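Fault Analyst, Robot Simulation (8-month contract)
Cinville office

In April our gripper controller began letting go of parts partway through a move. The fault first came up in simulation, and work on the controller is on hold until we find the cause.

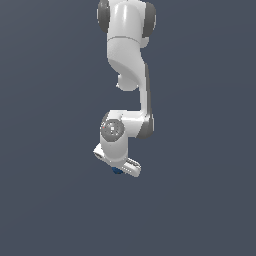
You will go through 3,000 logged runs, sort the drops by type and write test cases for the repair. You need Python and two years with robot arms. Pay is by grade, 20 hours a week.

Send a resume to Olanrewaju Shehu, quoting job 756.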